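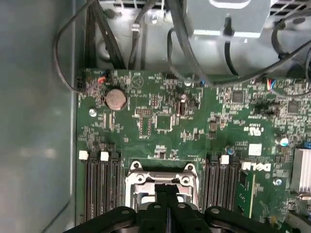

So last month I said I'd have the memory job running by October. Well, it's October, and what I have is a fault log with 516 lines in it and a much better understanding of how a gripper can lie to you.

The job sounds easy. The arm picks a stick of RAM off the fixture, carries it over to an open desktop, lines it up with a slot and pushes until it seats. I've been writing the motion code for this since the summer (the project is called Wollari, don't ask, I didn't pick it) and on a good day it's really fun to watch!

What went wrong was the push. The insertion routine has a force limit, and when the limit trips, the arm is supposed to stop, open the fingers and back straight up. Instead it stopped, backed up about a finger's width with the stick still pinched, and then happily started the next cycle as if its hands were free. The next cycle begins with a move across the board. Across the CPU socket, in my case, with a RAM stick hanging down a lot lower than the planner thought anything was. I heard the scrape before I got to the stop button.

Nothing broke, as far as I can tell. One stick went in the scrap box and my heart rate took a while to come down.

My first guess was the gripper itself, so I spent a whole evening opening and closing it like an idiot. Fine every time. Then Roy Blackburn looked over my log and asked why the "open" command and the "open confirmed" flag had the same timestamp. Oh. I was setting the flag when I sent the command – the gripper never got a say in it. After a force stop the controller throws away anything still queued, so the open command went in the trash and the flag stayed true. That's one line of code, and I wrote it.

The fix is in now. The arm can't leave the slot until the gripper reports its real finger width, and if that doesn't come back in time, everything halts and waits for a person. I also raised the travel height and put a slow zone over the socket.

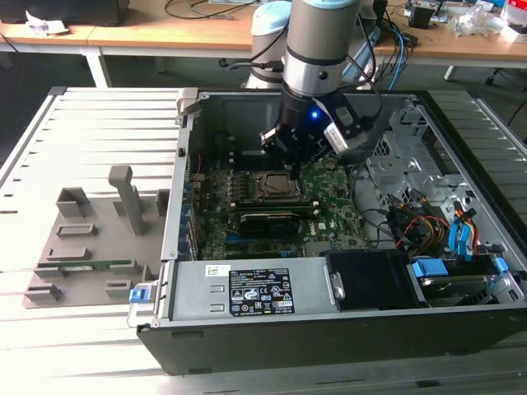
Back over the socket, with a stick waiting in the fixture.

I've run 16 forced faults on purpose since then, all with my hand on the stop button, and it halted properly on every one. Next up is doing the same at full speed, which I'm putting off until I've had some sleep.

8 comments
1,339 views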